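Fuvside shared room: storage and surfaces FAQ

Applies to the common room on level 4. Last revised in September.

**What may be kept in the black cabinet?**
Small items for common use, on the open lower shelf. The flat top is a work surface and is cleared at the end of each session. Place small objects near the front of the shelf, where they can be reached without kneeling.

**Is the white ledge behind the cabinet storage?**
No. It is for drinks and small containers in current use. Bottles should be capped. Anything left on the ledge after 6 p.m. goes into the lost property box, code 516.

**Can the round table be moved?**
Yes, within the room. Lift it; dragging marks the floor. Return it to the left of the cabinet, and leave enough clearance to stand at the cabinet front.

**How is the marble-patterned floor cleaned?**
Damp mop and neutral cleaner (Zundora, stock no. 3381). Do not use wax or abrasive pads. Wipe the dark baseboard strip separately with a dry cloth.

**What about the glass panel beside the cabinet?**
Use a microfiber cloth on the glass and frame. Spray the cloth, never the panel. Do not lean items against it.

**Who supplies replacement shelf liners?**
Teltach, on request form 132. Liners are cut to size and take one week to arrive.

**Where do unlabeled containers go?**
If the contents can't be identified, discard them and rinse the container. Clean containers are returned to the ledge for one session, then removed.

**How should the area look during normal use?**
Shelf items near the front, drinks on the ledge, floor clear of bags and cables.
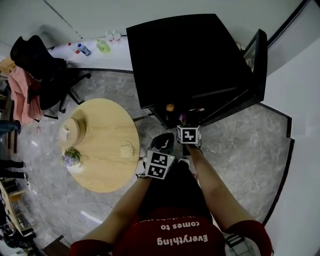 Begović: The 6 p.m. rule doesn't work for the evening group, which starts at 5:30. Could the ledge be cleared at closing instead?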